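About us

Welcome to Drostmont Sewing and Handcraft School

We have been teaching people to sew, mend, knit and quilt above the old Papadakis bakery since the bakery still was one, and there are mornings in February when we would swear you can still smell the bread on the stairs. The school began with a single long table, 4 machines that had seen better days and a kettle that took so long to boil that most people had finished a seam by the time the tea was poured. We have a better kettle now, and rather more machines, but the long table is the same one and we would not part with it for anything.

Szymon Bednarek started the school after many years as a tailor. He had been altering suits and wedding dresses in the back of a dry cleaner's, and customers kept asking him how he did things - how to turn up a lined hem, how to get a zip to lie flat, what on earth to do about a moth hole in the front of a good jumper. He liked answering, so he rented the upstairs room for one evening a week and put a card in the bakery window. The first class was on buttonholes, and it overran by an hour and a half.

Bartosz Tomaszewski came along to that first term as a pupil, with a pair of curtains he had cut too short, and these days he runs all our quilting and patchwork courses. He also looks after the fabric cupboard, so if you are after a scrap of green corduroy or a bit of ticking for a cushion, he is the person to ask (do leave yourself plenty of time, he will want to show you the rest of it).

What we teach

Our beginners' course is still the heart of the place. It runs for 16 weeks, one evening a week from half past six, and takes you from threading a needle to finishing a simple lined bag, with an apron and a pair of pyjama bottoms along the way. You don't need your own machine and you don't need to have touched one since school. Plenty of our pupils arrive saying they were told off in needlework lessons and never went back to it, and we are always so pleased when they stay on for a second term!

After that you can choose from dressmaking, mending and darning, hand quilting, knitting for the nervous, and soft furnishings. We keep classes small, and we like people to bring along the things they really want to make or rescue, even if it means the room fills up with half a sofa's worth of loose covers.

On hand stitching

We are quite fond of machines, but every pupil does a good deal of work by hand. A neat row of stitches is a lovely thing to be able to do, and it is useful in more trades than you might think, from sailmaking and bookbinding to saddlery. Szymon will happily talk about this until the lights go off.
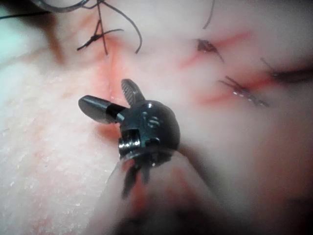 Coming to see us

The door is the blue one beside the bakery window, and the stairs are steep, so please ring ahead if you would like to use the goods lift at the back in Gallon Yard. We are open for visitors most afternoons from 2 o'clock, and over 60 of our pupils' quilts and garments are hung along the landing for you to look at while somebody puts the kettle on.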